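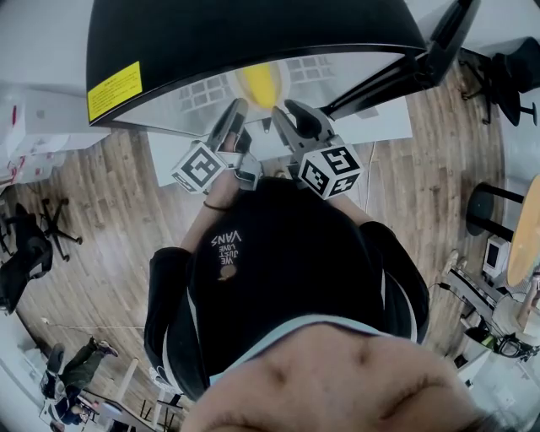
Figure 1. Forearms extended forward over a white tabletop, viewed from above.

Work Surface Height and Forearm Posture in Shared Study Rooms
Velimir Đorđević and Helmi Turunen
Applied Design Studies, Jarport College
Submitted Mar 4, 2021

1. Background

The shared study rooms in the Lallow Building were furnished in two stages. The ground floor rooms received fixed-height tables when the building opened. The upper rooms were fitted later with benches moved from a former craft workshop. Both types are used for the same activities: reading, writing, typing and small assembly work such as model making. Chairs are moved freely between floors and do not match either surface in any consistent way.

Students using the upper rooms have complained of sore shoulders and tired wrists. The building office passed these complaints to our course as a possible project. The office asked whether the benches should be replaced, cut down, or left in place with different chairs. This report covers the bench height, the posture people adopt at it, and a low-cost modification that was tried for the final part of the project.

2. Terms

Surface height is the vertical distance from the floor to the top of the working surface, measured at the front edge.

Seat height is the vertical distance from the floor to the top of the seat with a person sitting on it. A padded seat gives a lower reading under load than it does empty, and the difference is large enough to matter.

Seated elbow height is the distance from the seat to the underside of the elbow with the upper arm hanging relaxed.

Elbow angle is the inside angle between the upper arm and the forearm. A straight arm has the largest angle. An arm bent to bring the forearm level, with the upper arm vertical, has an angle of 90 degrees.

Reach is the horizontal distance from the front edge of the surface to the point where the hands are working.

Reach and elbow angle are linked. When an object is moved further from the body, the elbow opens and the upper arm swings forward. The weight of the arm is then carried by the muscles at the shoulder unless the forearm rests on something. A person holding an object in the air over a table gets no support from the table at all, whatever its height.

3. Aim

The aim was to find out whether surface height alone explains the complaints from the upper rooms. A second aim was to test whether a change to the chair and footrest would be enough to bring the forearms down to a level position without altering the benches.

4. Method

4.1 Measurement of furniture

Surface heights were measured with a steel tape at both ends of the front edge. The benches have adjustable feet, several of which had seized, so the two ends of a bench did not always agree. The higher reading was used in those cases. Seat heights were measured with a participant seated, using a square held against the side of the seat.

4.2 Participants

There were 4 participants, all from our own course. This is a small group and was limited by room booking rules in force during the project period. Participants were chosen to give a spread in standing height. None reported an existing arm or shoulder injury. Each signed a consent form, and the results are kept without names.

4.3 Tasks

Each participant carried out three tasks at a ground floor table and at an upper floor bench. The tasks were handwriting on loose paper, typing on the participant's own laptop, and threading small beads onto a wire. The bead task was included to stand in for assembly work. It needs both hands, it needs close visual attention, and most people lift their hands clear of the surface to do it.

The order of tasks was changed between participants. The chair used was the standard stacking chair made by Peleck, which is the most common type in the building. It has no height adjustment and no armrests.

4.4 Recording posture

Elbow angle was measured with a plastic goniometer of the type used in physiotherapy teaching. One author held the instrument and the other wrote down the reading. Readings were taken shortly after the start of each task and again near the end. Participants were asked to hold still for each reading, which is a weakness in the method, as people tend to correct their posture when asked to stop.

Participants were also asked to rate discomfort at the neck, shoulder, elbow and wrist on a scale where 5 was the worst rating. Ratings were written down by the participants themselves and were not discussed until both sessions were finished.

4.5 Modification

The modification consisted of a firm seat cushion and a sloped footrest. The footrest was a plywood wedge cut in the college workshop. The cushion was an ordinary foam type supplied by Aaltonen, the firm that holds the campus furniture contract. Both were placed at the upper floor bench only, and the tasks were repeated.

5. Results

5.1 Furniture

The upper floor benches were 85 cm high at the front edge. This is a reasonable height for light standing work and is too high for seated work from a standard chair. The ground floor tables were clearly lower and were level from end to end. The Peleck chairs were consistent with one another, apart from those with missing foot caps, which were left out of the tests.

5.2 Handwriting

At the ground floor table the forearm rested on the surface and the shoulder was relaxed in all participants. At the bench, participants rested the forearm on the surface with the shoulder raised. The shorter participants also moved the writing arm outward from the body. Elbow angle changed little between the two surfaces. The difference was at the shoulder, which the goniometer method did not record well. We relied on written notes for this part.

5.3 Typing

Typing gave the clearest difference. At the ground floor table the elbow angle was more than 90 degrees in every case, meaning that the forearm sloped slightly downward toward the keyboard or that the laptop had been pushed forward a little. At the bench the elbow closed and the hands were above elbow level. Participants bent the wrists to reach the keys over the front edge of the laptop. Wrist discomfort was rated higher at the bench than at the table, and the rating rose between the start and the end of the task.

5.4 Bead threading

The result for bead threading was not the one we expected. Discomfort at the shoulder was rated much the same at both surfaces. At the ground floor table, participants brought the beads upward toward the face and worked with the forearms unsupported. At the bench, the work was already closer to the eyes, and some participants propped their elbows on the surface. The high bench was uncomfortable for typing and tolerable for close work. Neck discomfort was lower at the bench in this task.

5.5 Effect of the modification

With the cushion and footrest in place, typing posture at the bench moved toward the posture seen at the table. It did not match it. Foam compression removed part of the height gained, and the cushion slid forward on the moulded seat. Participants adjusted themselves often. The footrest was liked by the shorter participants and ignored by the tallest, who placed both feet on the floor on either side of it.

For bead threading the modification made no clear difference.

6. Discussion

Surface height accounts for the typing complaints and for part of the handwriting complaints. It does not account for discomfort in assembly tasks, where reach and lack of forearm support appear to matter more. A person working with the hands held out over the surface will tire at either height.

The existing guidance supplied with the benches refers to workshop use, for which the user stands or uses a tall stool. No stools were transferred when the benches were moved. A tall stool with a foot ring would deal with the seat height directly and would avoid the unstable cushion. It would introduce other issues, including storage and the risk of stools being carried down to the ground floor and used at the low tables.

Cutting down the bench legs was considered. The legs are welded steel with threaded inserts at the lower end for the adjustable feet. Shortening them would mean refitting the inserts. The workshop technician considered this possible but slow. It would also remove the one surface in the building that suits close work and standing use.

7. Limitations

The group was small and drawn from one course. Sessions were short in comparison with an ordinary study period. The goniometer measures one joint at one moment and takes no account of shoulder elevation, which was the main visible effect in the handwriting task. The participants could not be kept unaware of which surface they were using. Discomfort ratings are personal and should not be compared between participants.

Laptop size was not controlled. A thick laptop raises the keys and increases the effective working height.

8. Recommendations

The upper floor benches should be kept at their present height and signed for standing and close work. Tall stools with foot rings should be trialled in one room before any wider purchase. Seized bench feet should be freed or replaced so that the surfaces are level. The cushion should not be adopted.

A follow-up session is planned for June, subject to room access, using the stools and a shoulder elevation measure. The raw readings and blank consent form are held with the course office.

Contact: Applied Design Studies, Jarport College | © 2021 the authors | Back to top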